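Home Issue Contents Articles For Authors Contact

August
Miłosz Sobczak and Jadwiga Żak

3. Mixed bins and what ends up in them

3.1 Setting

The households in the Drullatstead sample stored small things in many ways, but nearly all of them kept at least one container with no fixed purpose. We call this a mixed bin. It may be a drawer, a box or a tub. What matters for this paper is that its contents were never sorted by kind and that people in the home could not give a rule for what belonged there.

Over the study period we logged 1592 items from 279 mixed bins. Each item was given one of 11 use classes, following the list in Głowacki with small changes. Items that fit two classes were placed in the one the household named first. Items that the household could not name at all were kept as a class of their own – this class was larger than we had planned for.

3.2 Bin shape and reach

Bin shape has an effect on how contents settle and how easily they are found again. Zilley treats all open containers alike. We do not, as walls that slope inward leave less floor than the opening suggests, and small things tend to collect toward the middle. For the sorting work we used a smooth-sided bin of this type on a table (Figure 4). 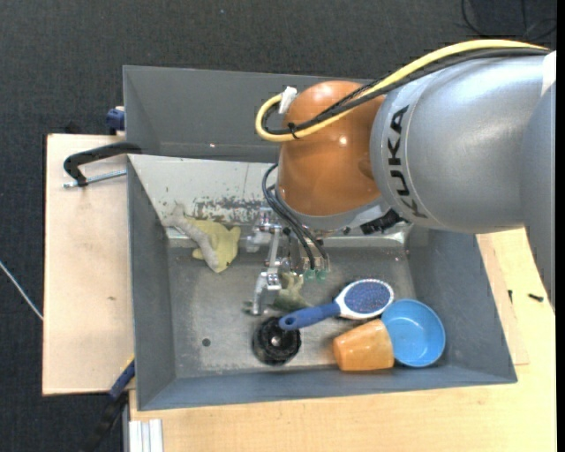
Figure 4. Gray bin with sloping sides and an assortment of objects, on a light wooden tabletop.

Bins were filled from above in a single pour and were not leveled or shaken afterward. A search was counted as finished when the named item had been lifted clear of the rim. If another item came up with it, the search still counted, and the second item was noted in the log.

Flat items gave the longest searches. They lay against the floor or a wall with little edge to hold, and they were often under something else. Soft items were found quickly but tended to bring others with them. Bottles and tubes caused few problems at any depth.

3.3 Refilling

Six households agreed to empty their mixed bin, sort it by the Pakance method and begin again. We went back to each home later and logged the contents a second time. Almost 11 items per bin had returned, most of them things that had been given another place during the sort. Households described this as putting something down for a moment – the bin was open, near the door or the counter, and had room in it. We come back to the question of location in Section 4.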